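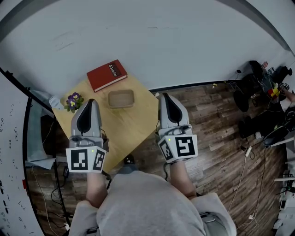 Hullura, 13 April 2026

Well, the tomatoes are finished. I pulled the last of them on the weekend and stood there in my gumboots feeling a bit sorry for myself, then went inside and put the kettle on and started a list of everything I want to get in before the cold sets in properly. It's a long list. It's always a long list in April!

First up is garlic. I know the old rule is to plant on the shortest day, but I gave up on that years ago. Up here on the hill the soil's already cooling off and I like mine in the ground by Anzac Day, so they've got decent roots before the frosts. I'm doing 200 cloves this year, up from 159 last year, when we ran out in the first week of February and I had to buy supermarket garlic (the shame). If you've kept your own bulbs, plant the fattest cloves and eat the skinny ones. Pointy end up, a couple of knuckles deep, and mulch them with pea straw once the tips show.

If you need seed garlic, the produce store at Gredard has a purple hardneck in the bins near the counter. It was going quickly when I was in there last Thursday. They've also got pea straw again, finally, though you'll want to ring ahead if you're after more than a few bales.

Broad beans are next. I used to fuss over them in punnets and I don't know why, because they come up perfectly well if you just poke them in where the corn was. Mine go in double rows with a bit of string down each side, which holds until about the first big September wind and then I'm out there in my dressing gown with more string. I'll do stakes this time. I say that every year.

A few of you wrote back asking about the Van Wyk pumpkin I mentioned last month. It's the grey one with the deep ribs, and yes, it keeps! I've still got one from last autumn on the laundry shelf and I'm half scared to cut it. I've dried a good handful of seed, so if you'd like some, send me a stamped envelope and I'll pop in half a dozen until they're gone. Please don't send money. Do send me something odd from your own seed tin if you feel like it.

Now, rain. I had 876 mm in the gauge for the whole of last year and hardly any of it came when I wanted it. The small tank is back up to the second rung, so I've been giving the brassicas a proper drink every few days. The cabbage moths are still about in the warm afternoons, too. I've thrown the old net curtains over the broccoli and it looks like a jumble sale out there, but there's not a hole in a leaf.

Last thing: the seed swap at Hodamach is on again, in the hall, same as always. Bring your labels filled in (variety and year, please, we had a whole shoebox of mystery lettuce last time) and a plate if you can manage one. I'm bringing green tomato pickle, since I've got a bucket of the things sitting on the back step. Anyone who has a recipe that uses less sugar, write and tell me before I start chopping.

Right, I'm off to find the fork.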